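제목: 핸드헬드 그리퍼 두 대로 생활물품 집기 데이터 모으기 (중간보고)
작성: 2021년 5월
과목: 로봇제작실습 / 팀명 Zokberg

1. 하게 된 이유
원래 계획은 12월에 짠 대로 6축 팔을 빌려서 원격조종하는 거였음. 대여가 밀림. 팔 없이도 할 수 있는 걸 찾다가 사람이 손에 들고 쓰는 그리퍼로 방향 변경. 손잡이 달린 그리퍼로 물건을 집고 그 영상을 나중에 로봇 팔 학습에 쓰는 방식. 부품은 동네 공유공방 Sirkach에서 출력, 조립은 대부분 집에서 했다.

2. 제작
그리퍼 2대. 몸체는 출력물이고 링크는 평행사변형 구조. 처음엔 링크를 한 줄로만 만들었더니 손가락이 물건을 물면서 바깥으로 벌어짐. 두 줄로 바꾸고 해결. 레일은 금속으로. 플라스틱 레일도 써봤는데 가루가 나오고 중간에 걸림.
손가락 패드는 세 번 다시 만들었다. 매끈한 것 → 미끄러짐. 스펀지 → 하루만에 찢어짐. 지금은 골이 있는 고무 패드. 골 방향은 가로가 나은지 세로가 나은지 아직 비교 못함. 시간 되면 다음 보고서에.
피벗 나사는 조이는 정도가 진짜 애매하다. 너무 조이면 손가락이 안돌아오고 풀면 덜렁거림. 나사풀림 방지제를 한 방울씩 바르는 걸로 정리. 총 부품비 약 400천원 (출력비 빼고). 예산보다 조금 넘음.

3. 수집 환경
공방 작업대에서만 찍으면 배경이 다 똑같아진다는 지적을 중간발표 때 받음. 그래서 집에서 하기로. 책상, 식탁, 침대 순서로 해봤고 침대가 제일 어려웠다. 바닥이 푹신해서 물건이 기울고, 그리퍼 끝으로 누르면 시트가 같이 딸려옴. 약통, 테이프, 약상자처럼 크기가 제각각인 걸 섞어서 사용. 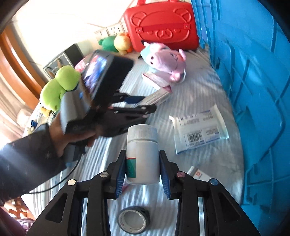
약통 같은 원통형은 몸통 가운데를 물어야 안정적. 뚜껑 쪽을 물면 들어올릴 때 돌아간다. 테이프는 누워 있으면 높이가 낮아서 손가락이 시트까지 내려가야 되고, 이때 링크에 힘이 제일 많이 걸리는 듯. 납작한 포장류는 거의 포기. 가장자리를 살짝 들어줘야 집힘.
두 손으로 하는 동작도 넣었다. 한쪽이 잡고 있고 다른 쪽이 다가가서 넘겨받기. 연습없이 하면 둘이 부딪힌다. 천천히 하면 되긴 하는데 그러면 한 번에 걸리는 시간이 너무 길어짐.

4. 결과
지금까지 쓸 수 있는 동작 217개. 한 동작은 물건에 접근해서 놓을 때까지로 정했다. 버린 것도 많음. 주로 초점이 나갔거나 손이 카메라를 가렸거나 중간에 놓친 경우. 놓친 것도 따로 폴더에 남겨둠, 실패 데이터로 쓸 수 있다는 의견이 팀에서 나와서.
정리용 스크립트 이름은 Hisano. 영상이랑 손가락 벌림값 시간을 맞춰준다. 초반 버전은 두 대의 시계가 달라서 뒤로 갈수록 어긋났음. 시작할 때 그리퍼 끝을 서로 두 번 부딪혀서 그 순간을 기준점으로 잡는 걸로 수정. 단순한데 잘 맞는다.

5. 문제점
- 케이블. 자꾸 옷이나 이불에 걸림. 무선으로 바꾸고 싶지만 예산 없음
- 창가 빛. 오전이랑 오후 밝기 차이가 커서 노출 고정하면 한쪽이 날아감
- 손목 피로. 무게를 안재봤는데 재야됨. 오래 들면 손이 떨리고 영상도 떨린다
- 패드 접착. 순간접착제는 며칠 지나면 모서리부터 뜸

6. 앞으로
팔 대여가 풀리면 같은 그리퍼를 팔 끝에 달아볼 예정. 연결 플랜지는 Agyeman이라고 이름붙인 어댑터로 설계중이고 도면은 거의 끝. 볼트 구멍 간격만 다시 확인. 그 전까지는 부엌이랑 욕실에서 추가로 모으고, 두 손 동작 비중을 늘린다.
학습은 아직 작은 모델로 한 번 돌려본 게 전부라 수치는 안 넣었음. 기말 보고서에 그래프 첨부하겟습니다.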